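Home | Stories | Serials | Submit | About

March 30, 2024
By the Plandham Fiction Desk
Filed under: Short Stories, Working Life

The Route

The carts got chairs before we did. Strictly speaking they got charging bays, but the bays were padded, and they went in along the wall where our bench used to be.

I had carried parcels for Dellgate for 11 years by then. I knew which dogs meant it. I knew that the man over the dry cleaner's would answer the door only if you knocked and then walked away. When management called us into the sorting room in August and told us the carts were coming, they put up a slide that said YOUR KNOWLEDGE IS THE ROUTE, and a few of us were flattered for most of the afternoon.

What it meant was that we were going upstairs. The walkers who wanted to stay would be retrained as Route Confidence Reviewers, on the second floor, in what used to be the records room. We were given headsets, lumbar cushions and a laminated card with a phone number for eye strain. The carts ran on a system called Clorkitz, and before Clorkitz could be trusted on a real sidewalk it had to be trusted on a pretend one. The pretend one was called Wang. I asked if that stood for something and was told it was on the list of things they'd find out.

So I spent the winter walking around Wang with my right thumb. Wang had a street with apartments and garage doors on it, and somebody in purple who was always going the other way. It never rained there unless a person in another building made it rain. My job was to look at where the cart had gone and press green if I would have gone there myself, amber if I wouldn't have but could see its point, and red if I wanted to talk to its mother. Those aren't the official definitions. The official definitions ran to 31 pages.

The trouble was that I had opinions. Clorkitz liked to keep to the exact middle of the sidewalk, like a bride. No walker does that. You drift toward the buildings when it's hot and toward the curb when there's a door that opens outward, and you go wide past a garage in case it wakes up. I pressed amber for all of it. After a week my supervisor came by with a printout and said my ambers were out of line with the floor. I said the floor hadn't been out of doors lately. She said this was a fair point and that I should use less amber.

My feet healed, which I resented. I had complained about those feet for a decade, and they'd been some of my best material. I put on ten pounds and bought slippers for under the desk. At lunch I took to doing my old route, the first part of it anyhow, up to the bakery and back, with nothing in my hands. People asked me if I'd retired. The man over the dry cleaner's saw me from his window and, finding that I had not knocked, came all the way down to the street to ask what was wrong.

Then, in the last week of the trial, Clorkitz went wide past a garage.

I ran it again. It came along the middle, the way it always did, and a little before the first door it eased out toward the road, kept its distance past both, and eased back in. It was exactly the swing I'd have made. It was a bit better, if you want the truth, because it didn't have my hip. I sat there with my thumb over green and felt the way I suppose people feel at graduations, and then the way they feel when the kid changes the locks.

A message went up on the big screen that afternoon: ROUTE CONFIDENCE 100. There was sheet cake. The carts would go live on my streets first, the message said, thanks to the exceptional quality of reviewer input in that zone. People patted me on the lumbar cushion.

I took my cake back to my desk. There was one run left in my queue and I could have let it time out, as plenty of others had. I put the headset on instead, and stood for a while on the sidewalk by the payphone with the mailbox up ahead, deciding which side of it I would take.
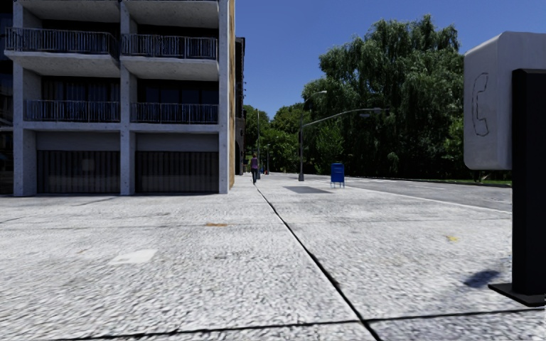

and from the next desk somebody wanted to know if I was going to press anything, because the carts were on the freight elevator already, and one of them had stopped to let the other go first, and did I think we had taught it that or should we write it up.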